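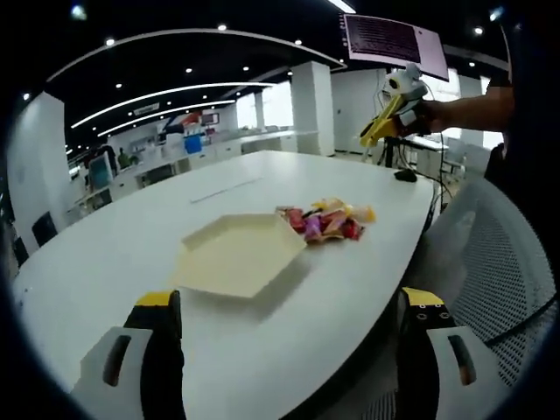
Ching-wen Pan fragt, ob die Bonbons nicht besser in kleinen Gläsern stünden, nach Sorten getrennt. Wir bleiben beim flachen Tablett, mitten auf dem großen weißen Tisch.

Süßes für den Besprechungstisch

Zwei Bilder aus dem Büro Gamwood. Der Vorrat kommt im April aus dem Lager Nestley, 3000 Gramm, gemischt. Rote, violette und gelbe Papierchen, das Tablett leer.

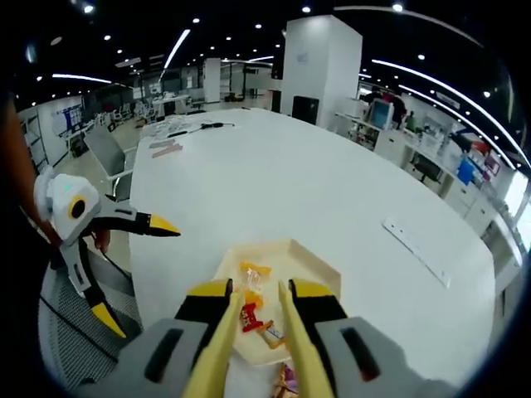 Seite zuletzt geändert: April, 16:30 Uhr
Einige Süßigkeiten im Tablett, dazwischen ein Riegel in Weiß und Blau. Nachschub steht im Schrank 27.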